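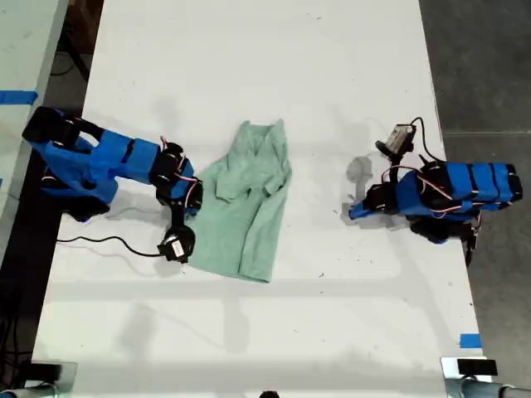 *Mint-green shirt on a white table, Drandier.*

**Drandier Clothing Exchange: progress report to the Redodis Fund**
July 30, 2005

This report covers the second quarter of the grant. Spending is within budget on every line except freight, which is explained below.

## Intake

We took in 2,193 pounds of clothing during the quarter. Most of it came through the drop-off door on the Xiao Street side, and the rest from the bins outside the two grocery stores. June was the heaviest month, as it was last year, when families clear out closets at the end of school.

Quality was mixed. Children's clothes came in good shape. Men's shirts were often missing buttons or worn at the collar, and we now send those straight to the mending table before they are sized. Winter coats are still coming in and are being stored in the back room until fall.

## Families served

During the quarter 122 households used the exchange. The agreement sets a target of 40 households a month, so we are slightly ahead for the period. Repeat visits are not counted twice.

The largest need is still school clothes in sizes 8 to 14. We ran out of boys' pants twice and had to turn people away or ask them to come back the next week. Shoes are a problem in all sizes. We do not have a good source for them and would welcome suggestions from the fund.

## Mending

The mending table opened in the spring and is now running two afternoons a week. The work is mainly buttons, hems and split seams. Zippers take too long, and we have stopped doing them except on coats.

One of the two sewing machines bought with grant money had to go back for a tension problem. It was repaired under warranty and there was no charge. We lost nine working days and borrowed a machine from the church next door in the meantime.

## Freight and unsold stock

Clothing that stays on the racks for more than eight weeks is baled and picked up by Vuton, which pays us by weight. The price dropped in the spring and Vuton also began charging for pickup. That is the reason the freight line is over. We have moved to one pickup a month in place of two, and expect the line to level off by the end of the year, although it will not come back under the original figure.

We ask for permission to move $1,000 from printing to freight. The printing money was set aside for a bilingual flyer, and the school district has agreed to copy it for us at no cost.

## Space

The lease at Drandier has been renewed for another year at the same rent. The landlord fixed the leak over the changing rooms. The lighting in the back half of the building is still poor, and we have asked for a quote on new fixtures.

## Next quarter

- Back-to-school giveaway in August, with evening hours for that month only
- Hang the new size signs in English and Spanish
- Start keeping a waiting list for shoes
- Decide whether to keep the second grocery store bin, which is often used for trash

The spending table and copies of receipts over $100 are attached. The next report will follow at the end of the third quarter.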